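Holness Countertop Dishwasher - User Guide
Section 3: Choosing the place and first set-up 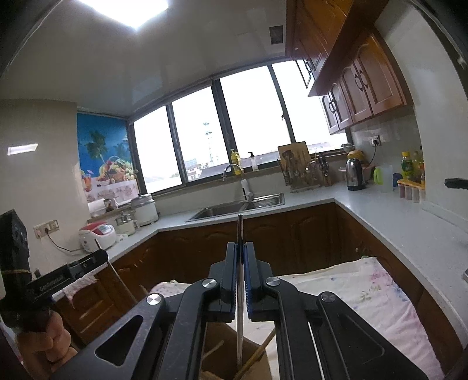

Before you lift the machine from its packing, decide where it will stand. The Holness needs a flat and level surface which can carry its full weight when it is loaded with water and dishes. Measure the free depth from the wall to the front edge of the counter, and keep 3 cm open behind the machine for the hoses. In an L-shaped kitchen, where one white countertop wraps around the room over dark brown lower cabinets, the inside corner looks like a natural place, but the door must open fully and the corner often does not allow this. Choose one of the straight parts, on the side nearer to the tap. Take away any cloth that is draped on the surface, also a thin one. The rubber feet hold well on a bare counter and badly on fabric.

3.1 Placing the machine

1. Lift the machine with 2 persons. Hold it from the bottom edges, never from the door handle.

2. Set it down and open the door slowly. If the machine tips forward, the rear feet are too high. Turn them clockwise until all the feet touch.

3. Check the height under the wall cabinets. Steam leaves from the upper part of the door at the end of the program, and after some months it can lift the paint of a cabinet bottom.

Note: The feet of the Dolska model are fixed. With this model please use the leveling pads from the accessory bag.

3.2 Connecting the water

1. Close the main valve.

2. Screw the Fehr adapter on the tap by hand. When you feel resistance, give it a quarter turn more - no tools are needed.

3. Push the gray inlet hose into the adapter until it clicks.

4. Lead the drain hose into the sink and fix it with the clip. The end of the hose must stay above the water in the sink.

5. Open the valve and look at both ends of the inlet hose for 2 minutes. A drop on the thread means that the washer inside is not straight. Close the valve, take the adapter off and begin again from step 2.

CAUTION: Do not extend the drain hose. The pump is made for the supplied length only.

3.3 First run without dishes

1. Fill the salt container and close the lid firmly. Wipe up spilled salt at once.

2. Select the Vudar rinse program. It heats the water to 68 °C and takes 18 minutes.

3. When the signal sounds, wait a little before you open the door. A small rest of water in the filter is normal and should stay there, it keeps the seal soft.

If the display shows E2 during the first run, the water arrives too slowly. Open the tap completely and press Start again. For other codes see Section 7.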